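3.2 Construction of the hand-held grippers in the shared workshop

The grippers used in this study were built by the authors and by members of the Hendwood workshop, a shared space with one long bench, a drill press and two printers of modest quality. The design follows the earlier Nerari tool in its general layout. It was changed in several respects so that it could be assembled without a lathe and repaired in a private home with a single screwdriver. Drawings were prepared by Encarnación Vidal and Mervin Chan, and the first pair was completed on 4 Feb 2019.

Each tool consists of a rear housing, a forward frame and a pair of fingers. The housing carries the buttons and the electronics. The frame has slotted side rails, along which the fingers are carried towards and away from each other. In the Nerari tool the rails were solid, and dust collected behind the carriages after a few hours of work with towels and knitwear. The slots allow lint to fall through and can be cleaned with a dry brush. The side rails were lengthened slightly at the same time, and the carriages were given a looser fit, which made the motion less smooth but removed the need for hand finishing.

The fingers gave the most trouble. Early versions were solid blocks, and these proved too stiff to pick up a single layer of cloth without pressing hard on the surface underneath. The present fingers are flat and have a hollow cutout, so that the tip gives a little under load. They are yellow in all tools built after August, the colour having been chosen to stand out against dark garments in the recordings. Wayne Leclerc tested the cutout in several shapes, and the one adopted was the widest that survived a full day of folding without cracking at the root.

Every tool is given a printed label with a code and a four-figure number. The label is placed on the housing below the buttons and is read by the recording software at the start of each session. Smaller stickers bearing a code alone are fixed to the body of some tools for use when the main label is covered by the hand. Wear to the labels was a greater problem than had been expected, and a clear film is now laid over them before the tool leaves the bench.

3.3 Trials in the home

Household trials were arranged through the Lavport and Portela groups. Participants were asked to work at whatever surface they would normally use for laundry, with no table supplied and no clearing of the room requested. Beds were the most common choice. This had consequences for the build that had not been foreseen at the bench. A mattress yields when the fingers are pushed down, and the operator tends to push further in order to compensate. A firm covering reduces this effect, and the sleeping mat used in one home (Figure 2) was of the kind that participants described as easiest to work on.

In total, 509 sessions were recorded, containing 2,390 separate picks. A pick was counted when the fingers closed on a garment and lifted any part of it clear of the surface. Aaliyah Penner reviewed the recordings and marked those in which the cloth slipped. Slips were more frequent with heavy garments than with light ones, and denim was the most difficult of the ordinary fabrics, particularly where a waistband lay across the line of the fingers. Garments hanging over the side of a bed were also hard to hold, as their own weight drew them out of the grip.

Faults arising in the home were repaired by Salvador Patrício, who kept a written record of each visit. Loose housing screws accounted for most of the entries. A drop of thread lock was added to the assembly instructions as a result, and the instructions now also state that the screws should be checked after the first week.

Figure 2. Hand-held grippers with yellow fingers at a bed covered with a woven bamboo mat, with folded jeans and other garments laid out on it.
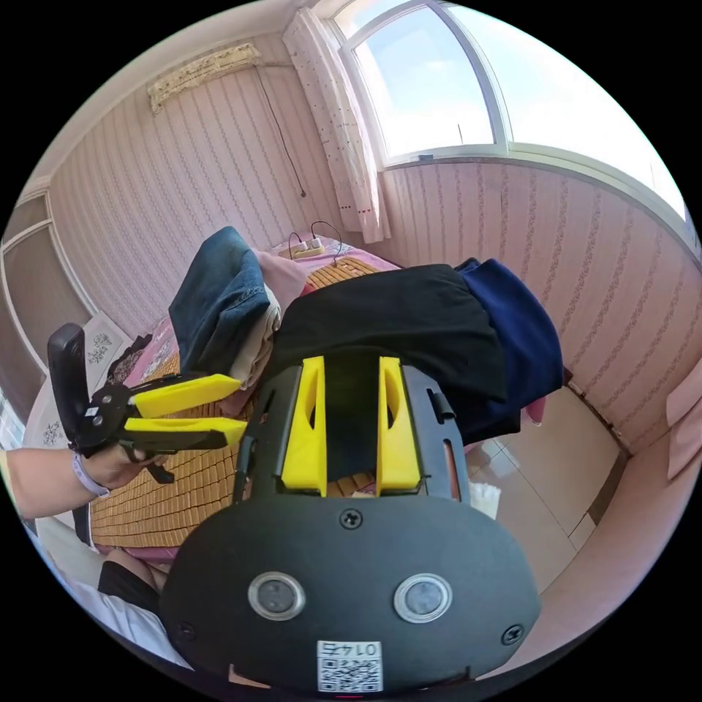

Why were the solid rails of the Nerari tool replaced with slotted ones?

Dust and lint from towels and knitwear collected behind the carriages when the rails were solid. With slots, the lint falls through and the rails can be cleaned with a dry brush.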